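The gripper budget, round two

Every spring I promise myself I'll do the equipment budget before it's due, and every March I'm doing it on a Saturday with cold coffee.
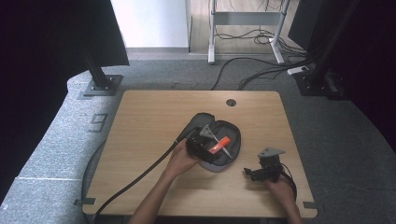
My first draft had one line for the hand-held grippers, and it said $2,718 for the pair. Gizella Kun read it over my shoulder and asked where the cables were. I said they came with. They do come with, in the sense that a car comes with one tank of gas. Two spare cables from Valente add $394, and I have now learned that a cable is a consumable, like printer paper or my patience.

Then there are the fingers. Griretti sells them in bags of 20, which sounded like a lifetime supply until I asked Rania how often they wear out. She laughed - not a long laugh, but enough. I put down two bags.

Flirnex would like to sell us a service plan for some $481 a year. I read the terms twice. It covers everything except fingers, cables and anything that happens while a person is holding the gripper, and I'm still working out what that leaves. We're skipping it.

Still undecided: whether to buy a third gripper as a spare or wait until one dies at the worst moment. My vote is to buy. Gillespie Hepburn signs the form, and his vote is to wait, so I've put it on a separate page with a nicer font.

Recent posts
Shipping to Urkville, and other hobbies
What we paid for tables
Quotes that expire on a Friday
The spare parts drawer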